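Kategorie: Projektberichte › Deutsch › Lesetagebuch & Krimi
Zuletzt aktualisiert: 29. April 2019

Projektbericht: Wie baut man einen Krimi, der auf einer Fähre spielt?

Eigentlich wollte ich ja über Gedichte schreiben, aber dann lag im Januar »Die Nacht vor Pliltham« von Darcy Pryor auf dem Büchertisch, und damit war die Sache entschieden. 376 Seiten, und ich war an einem Wochenende durch! Meine Frage für das Projekt: Wann weiß der Leser mehr als die Kommissarin, und wann ist es umgekehrt?

Kurz zur Handlung (ohne Auflösung, versprochen): Kommissarin Rey fährt mit der letzten Fähre nach Pliltham, weil ihr alter Kollege Dastov sie um Hilfe gebeten hat. Am Morgen legt das Schiff an, und Dastov steht nicht am Kai. Sein Koffer ist noch im Hotel Flenard, das Bett unbenutzt. Mehr verrate ich nicht.

Ich habe das Buch ein zweites Mal gelesen und mir bei jedem Hinweis notiert, wer ihn kennt. Am Ende standen 171 Einträge in meiner Tabelle — viel zu viele, ich musste dauernd Sachen zusammenlegen. Danach habe ich fünf Kapitel ausgesucht und sie genauer angeschaut, vor allem die Szenen im Hotel, wo fast alles über Anrufe läuft.
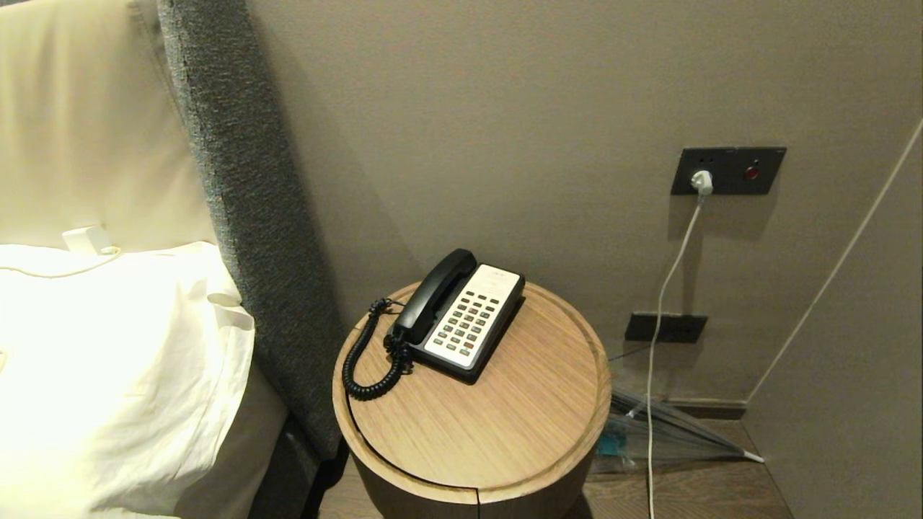
Abb. 1: Schwarzes Telefon mit Kabel auf einem runden Nachttisch

Bei den Anrufen macht Pryor etwas ziemlich Gemeines: Wir lesen immer nur, was Rey sagt. Die andere Seite fehlt komplett. Beim ersten Lesen habe ich mir die Antworten einfach dazugedacht (und zwar falsch, wie ich in Kapitel 19 gemerkt habe). In meiner Gruppe ging es den anderen genauso, nur hatte jeder etwas anderes im Kopf.

Überrascht hat mich das Tempo. In den ersten etwa 100 Seiten passiert kaum etwas, und trotzdem wollte ich weiterlesen — wahrscheinlich wegen der kurzen Kapitel, die gern mitten im Gespräch aufhören. Den Teil mit der Werft fand ich dagegen zäh, da hätte man ruhig kürzen dürfen.

Beim nächsten Mal würde ich die Tabelle gleich beim ersten Lesen anfangen und Farben benutzen. Die Zeitleiste zur Überfahrt hängt noch im Klassenraum, die Tabelle gebe ich mit der Mappe ab.

Diese Website verwendet Cookies. Mit der weiteren Nutzung stimmen Sie dem zu. OK | Mehr erfahren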